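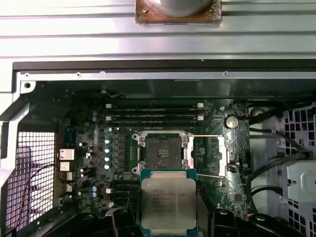
I bought the Skulen desk mat in November, when I was clearing off the dining table for yet another PC project and my husband asked (very nicely) if the table was going to survive it. It's a big gray silicone mat with a raised lip and a strip of little trays down one side. I paid $47 for it at Ronside, and I've used it enough by now to have opinions!

First, the good stuff. It lies flat. My old one, a Vurard, curled at the corners from the day I unrolled it, and I ended up holding it down with cans of soup. The Skulen came out of the tube, sulked for an evening, and by morning it was flat and has stayed that way. It grips the table really well too, so when I lean on a stubborn screw nothing slides off toward the dog.

The trays are the reason I picked it, and I like most of them. There are 19, which sounds like a lot until you start sorting screws, and then you want every one. The deep ones at the back are great. The 8 along the front edge are so shallow that anything with a round head rolls straight out if you bump the mat with your elbow, and I bump it constantly. I keep sticky notes and twist ties in those now.

Cleaning is easy, dish soap and a rinse in the tub (it doesn't fit in my sink, not even folded). It does pick up lint like crazy, though. If you have a cat, or a sweater, you'll be wiping it down every time you sit down to work.

Oh, and the smell! Strong rubber smell for the first week or so. I hung mine over the porch railing and that mostly took care of it.

My friend Min-kyu Yoon has the smaller Woo mat and swears by it. I tried it at his place and the surface is nicer, softer under your wrists, but it has no lip at all and I'd lose half my screws on the floor. If you mostly solder or paint minis it might suit you better.

Would I buy the Skulen again? Yes, though I'd wait for a sale. Four stars from me, and it would get the fifth if they made those front trays deeper.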